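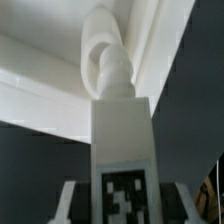

Novella between books 3 and 4 sorts last in series listing

Posted by Serena Bassi, 4/30/25

I have a fantasy romance series, Flornel, with five full-length novels out and one novella set between the third and fourth. The novella is about a side couple, but it explains how the exiled brother gets his powers back, so readers who skip it are confused by chapter two of book four.

I build the files in Zurnell and upload them to Sulard myself. In the series field I entered 3.5 for the novella. The Sulard series page puts it after book five. In the Karaki reading app it shows as a second "Book 3", placed above the real one. I have changed the field to 3,5 and to 3a and uploaded again each time, with no difference on Sulard and a blank number in Karaki.

The file is 14 chapters, if length matters. I would prefer not to renumber the novels as they are also in paperback with the number on the spine. What should I put in the field, and is there a way to mark the novella on the cover so that it is clear where it belongs?

Vignesh Kaimal

There are two separate faults.

Sulard does not read the series number from the file. It reads it from the title's product form, and the form has its own position box. Anything without a whole number in that box goes to the end of the list in upload order. You can change the box without uploading the book again. Tick "related work" on the same form, save, and the option "place after" appears. Choose book three there. The page took a day to update when I did mine.

Karaki does read the file. It accepts a decimal with a full stop, but only if the value is stored as text. Older versions of Zurnell export it as a whole number and drop everything after the point, so your 3.5 arrives as 3. Update Zurnell, set the field back to 3.5 and export under a new file name. If the same name is used, Karaki keeps its saved copy of the old details – removing the book from the device and downloading it again clears this as well.

Do not use a comma or a letter. Both are treated as invalid and the field is left empty. 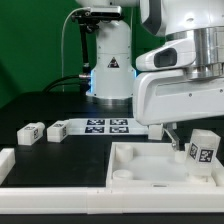
For the cover, keep the series line short and give it strong contrast. "Flornel 3.5" in black on a pale band will still read at thumbnail size, and "A Flornel Novella, set between Books Three and Four" will not. The same rule applies to any small mark: the warning triangle on the white column of the robot arm is plain black and white, with a clear surface around it, and that is the treatment I would copy. Check the cover at 70 pixels wide before you upload it. Put the longer wording on the title page and in the first line of the blurb.

Nives Pellegrini

The above works for Sulard. I would add a line at the end of book three, after the last chapter and before the acknowledgements, saying that the novella comes next, with a link. Most people never open the series page. Also check the sample. If front matter takes up too much of it, the reader gets very little story, and this is worse in a novella.

Brunello Rinaldi

I just called mine book four and moved everything up one. No complaints so far, but I only sell ebooks.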